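Oval Plates, or How I Finally Got Rid of the Big Round Ones

I have been on a plate kick since September and I am not sorry. It started with the cabinet over the dishwasher, the one where the door never quite shut because our old round dinner plates were a hair too wide for it. For years I just leaned on the door. Then one Wednesday I took the whole stack down, put it in a box for the thrift store, and went looking for something smaller and deeper.

What I came home with was ovals! Shallow ones, with enough of a lip that sauce stays where you put it. I'd only ever thought of ovals as serving dishes, the thing the turkey goes on, but a dinner-sized one is such a good shape to eat from. Rice at one end, something saucy at the other, and they only meet if you want them to. Fish fits. An ear of corn fits (I can't tell you how happy this makes me).

I also gave up on matching. I used to think a table had to be all one set, and if you broke a plate you hunted for the same pattern until you found it or lost your mind. Now I buy one color, live with it a while, and then buy another that looks good next to it.
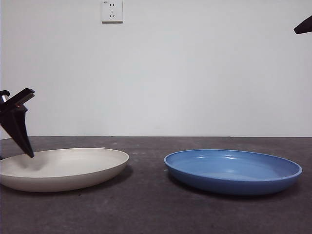 Cream and blue is my favorite pairing so far, and I tried plenty of others in my head before I got there. Cream makes everything look like it came from a bakery. Tomatoes, roasted carrots, scrambled eggs, all of it. Blue is for the pale stuff, because there is almost no blue food, so even plain noodles with butter look like you meant it. I go back and forth on finish too. Matte feels lovely in the hand but I hear every scrape of the fork, and a glossy glaze wipes clean in about two seconds.

They do take some figuring out in the cabinet. Ovals stack fine if they're all turned the same way, and if one goes in crosswise the whole pile rocks. I put down a strip of that rubbery shelf liner and it helped a lot. In the dishwasher I stand them along the back row with the long side up, and the spray arm still clears.

Next on my list is a green, something mossy, if I can find one in the same sort of size. There's a little kitchen shop over in Skudcombe I keep meaning to get to, and I've already cleared a spot on the shelf. The door shuts, by the way. All the way, with a click!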